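Informe de avance de octubre: pinzas de mano en cocina

¡Hola a todos! Os cuento cómo vamos con la comparación de almohadillas y pinzas que nos financiáis desde Musedia. Este mes hemos dejado por fin el banco de pruebas y nos hemos metido en una cocina de verdad, con su encimera curva, su fregadero y la verdura por medio.
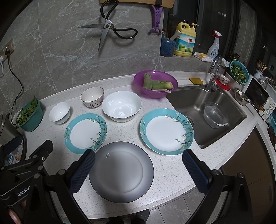
Texto: equipo de manipulación, proyecto Gerkadport

Empezamos por los platos, que es lo que más guerra da. Un plato apoyado en la encimera casi no deja sitio para meter los dedos, y con la almohadilla lisa (la de la primera entrega, ¿os acordáis?) se nos escapaba una y otra vez. Con la azul texturada la cosa cambia muchísimo: llevamos 2.296 agarres registrados entre las dos versiones y la azul gana de calle en platos y cuencos. En cubiertos todavía no me atrevo a decir nada, van muy igualadas.

También hemos comparado trabajar con una pinza y con dos. Con dos se tarda más al principio, porque hay que acostumbrarse a no chocar una con otra, pero después de unas 40 repeticiones ya sale bastante natural. El agarre por el borde, con el plato levantado de canto, es mi favorito!
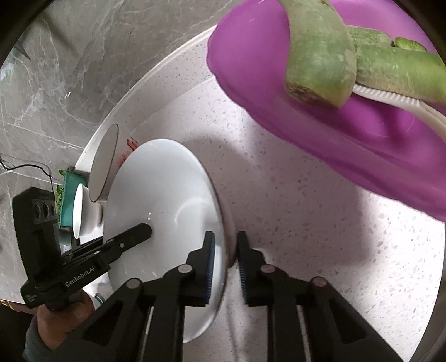
Agarre por el borde con la almohadilla azul; a la izquierda, la segunda pinza.

Lo que peor llevamos es el calendario. El recambio de Csizmadia llegó tarde y la tanda de vasos se ha quedado en 50 agarres de los 100 previstos. La recuperamos el mes que viene, antes de pasar a las pruebas con el controlador Irkutine, que ya está montado y a falta de calibrar.

De presupuesto vamos bien, sin desviaciones. Solo os pido que me confirméis si podemos encargar otro juego de almohadillas azules, que las actuales empiezan a perder relieve.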